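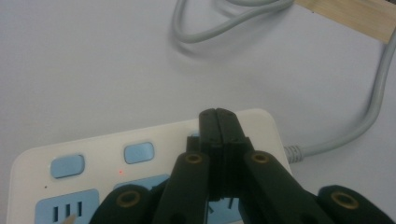 Figure 3. A white power strip with light blue rocker switches and socket panels, on a white tabletop. A small red indicator light glows between two of the switches.

4.2 Switched strips and the habit of turning things off

We come now to the part of the study that, we confess, gave us the most pleasure to write up, because people turned out to have a great deal to say about their power strips once they were given a cup of coffee and a little time. Of the 40 households we visited in Flarville, 29 had at least one strip with its own rocker switches in regular use, and many had strong feelings about where it ought to live. Some kept it on the desk, within easy reach of the hand. Others had it down on the floor behind a bookcase, where the switches might as well have been painted on (one retired schoolteacher told us cheerfully that she had not touched hers since the day she moved in).

The kind of strip in Figure 3 has features that came up again and again in our conversations. The switches and the socket panels share one color, a soft blue against the white housing, and our participants liked this sort of thing more than we had expected. They told us that a colored switch was easier to find in a hurry, and several added that it made the strip look like something meant to be touched. Color by itself, though, does not say which switch belongs to which socket. Participants whose strips were unlabeled had often worked out the match by trial and error, and then forgotten it again by the following week. In eight homes we found paper labels or bits of tape, most of them handwritten, and in one case a little drawing of a lamp.

The indicator light deserves a few words of its own. In the figure it is a tiny point of red set a little below the switches, and lights of that size were the subject of some lively disagreement. People who kept a strip in the bedroom wanted the light smaller still, or gone. People who kept one in a home office wanted it brighter, so that a glance from the doorway on the way to bed would tell them whether anything had been left on. Cirilo Varela, who carried out most of the home visits in September, noted that participants seldom agreed on what a red light meant in the first place. To some it said that power was available, and to others it was a gentle warning.

The cord end of the strip, where a ribbed gray collar can be seen in Figure 3, was mentioned less often, but it matters for placement. A cord that leaves from the end of the housing needs a few inches of clear space before it can bend comfortably, and on a crowded desk those inches are hard to find. We come back to this in Section 4.3, together with the floor plans drawn by Teodoro Zamudio.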